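# Two-finger gripper keeps letting screwdrivers twist. Change the fingers, the camera or the controller?

**Liudmyla Melnychuk**, posted 13/11/2020

I run a small bench set-up at Praltside, where we refurbish hand tools and sort them back into kits. Since July we have had a six-axis arm doing the sorting part. It picks tools off a white worktop and puts them into plastic bins.

The gripper that came with the arm is a Treto with flat parallel fingers. We have also been lent a Drinside, which has tapered fingers with a softer feel to them. I've been running both on the same jobs so I can tell my manager which one to buy.

Spanners and pliers are fine with either. Screwdrivers are the trouble. The Treto holds the handle hard enough, but if the grip isn't central the driver turns in the fingers as the arm lifts, and then it goes into the bin at whatever angle it likes. The Drinside turns less but drops more. Out of 1,969 picks in total the screwdrivers account for nearly all the failures, on both grippers.

Things I have already tried:

- slowing the lift down
- raising the grip force on the Treto (it marks the softer handles)
- gripping on the shaft instead of the handle, which was worse
- moving the camera from the overhead post to the wrist

The wrist camera helped with finding the tool but I don't know how to use it to check the grip. The controller is a Tang, the older model with 18 inputs, and it only takes a yes or no from the camera software. Before I spend money I'd like to know which part to change first. Has anyone here compared fingers on round handles?

---

**benchrat_col**

Get a suction cup. We changed to suction two years ago and haven't looked back.

> **Liudmyla Melnychuk:** Thanks, but suction won't seal on a fluted handle. I tried it on the second day.

> **benchrat_col:** Fair enough, ours are all flat boxes.

---

**T. Oakes**

I'd leave the controller alone for now. A yes or no is enough for what you want, as long as the camera software is asking a useful thing.

Start with the fingers. Flat parallel fingers touch a round handle along two thin lines, and the tool can pivot about those lines as soon as the weight is off to one side. More force doesn't cure it, as you've found. What you need is more places touching the handle. The cheap way is a pair of pads with a shallow V cut down them. Cut the V wide enough for your fattest handle and check that your thinnest one still touches both sides of it. If the range is too big for one pair, do two pairs and sort the tools by size first.

Soft tapered fingers are a different case. They wrap a bit, so they resist turning, but you lose holding strength near the tips. If the Drinside is dropping tools, look at how deep the handle sits. I'd guess you are picking with the tips because you are worried about hitting the worktop. Drop the approach height in small steps and put a sheet of thin rubber down while you find the limit — it saves the fingers.

Then run the same tools through both grippers in the same order. It makes no sense to compare them if one had all the short drivers. Write down three things for each pick: held or dropped, turned or not, and which side the handle was sitting when the fingers closed. The last one is the one people leave out.

---

**marnie_w**

I agree with Oakes about the pads. On the camera, I do a grip check with one on the wrist and it is simple enough to feed a yes or no.

Close the gripper, lift a little way and stop. Take one picture. The fingers are always in the same place in the picture, so you only have to look at what's between them. With a screwdriver, find the shaft and measure its angle. A small lean is fine for dropping into a bin. Set a limit, send "yes" if it's under and "no" if it's over, and have the arm put the tool down and try again on a "no".

Two things caught me out. A shiny shaft gives you a bright line along one side and the software may follow that instead of the real edge, so average both edges if you can. And a worn white worktop is not as plain as you think. Scuffs and black specks get picked up as bits of tool, and so does the shadow. Wipe the bench first, then raise the threshold until an empty grip reads as empty every time.

I'd check the sideways position in the same picture. If the handle is nearer one finger than the other, log it, and you'll soon see whether it's always the same side. Mine was, and the cause was the camera bracket sitting slightly off square. 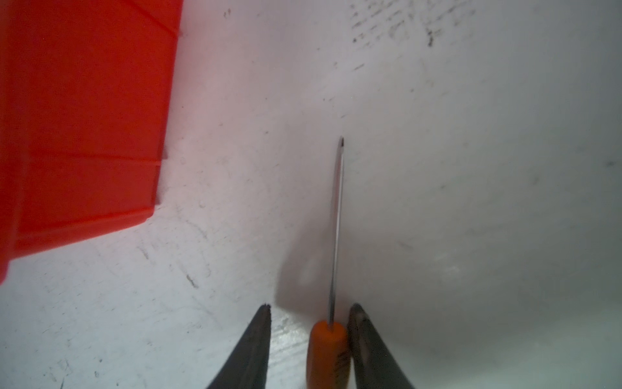

Once the bracket was straight I had to redo the hand-eye calibration, so leave yourself an afternoon for that. Do it before you fit new pads, or you won't know which change made the difference.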